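Chapter 6
The Inner Ear at Sea

Sailors have been throwing up for as long as there have been boats, and the literature on the subject is larger than you might wish. This chapter deals with the organ responsible. It sits behind the eardrum, takes up less room than a pea, and on dry land gives most people no reason to think about it at all.

We begin with a crossing. The ferry Trullance left Callari on a Thursday in June with 241 passengers, bound for Hunulness, 77 miles off. The ship's doctor kept notes. By the second hour, the dining room had emptied and the pudding was going cheap. The worst cases were below deck, reading. The helmsman, who had eaten two breakfasts, felt fine.

Those notes contain most of what you will need to explain by the end of the chapter. Why were the readers worse off than the people at the rail? Why does the person steering so rarely suffer? And why did several passengers feel the floor of their hotel rolling that night, when the hotel had been bolted to a hill for a century?

The usual answer is called sensory conflict. Three fluid-filled loops in each ear report turning; two small sacs nearby report tilt and straight-line motion. The eyes file a separate report. In a windowless cabin the eyes insist that you are sitting still, the ears object, and the stomach gets involved.

Section 6.1 covers the loops and the sacs. Section 6.2 takes up the eyes, and 6.3 the Ocampo chair, a device that spins students for credit. Treatments come last, in 6.4, along with a frank table of how poorly most of them do. Readers who feel queasy over the diagrams may look out of a window and come back.

Key terms: vestibular system, semicircular canal, otolith, sensory conflict, habituation 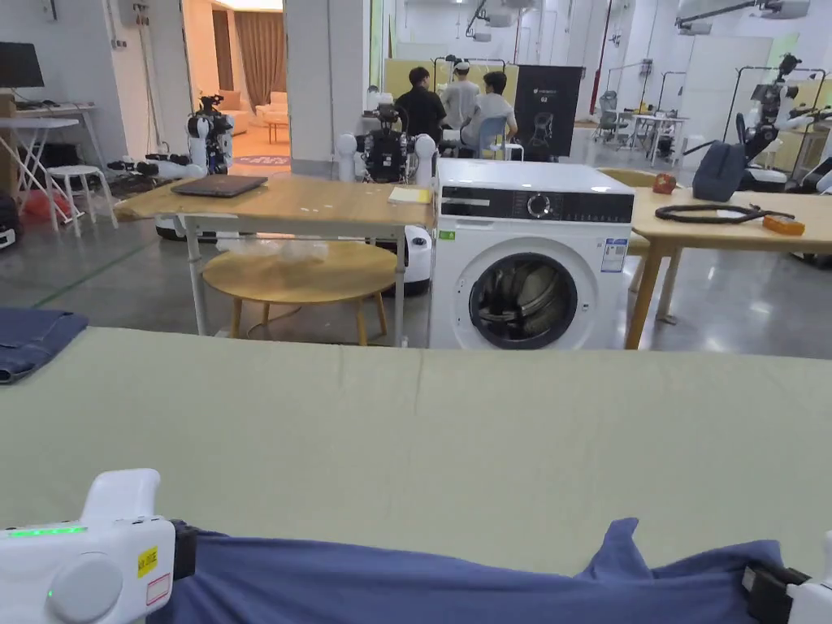 Figure 6.1 A front-loading washing machine, with its round door window, behind a green table.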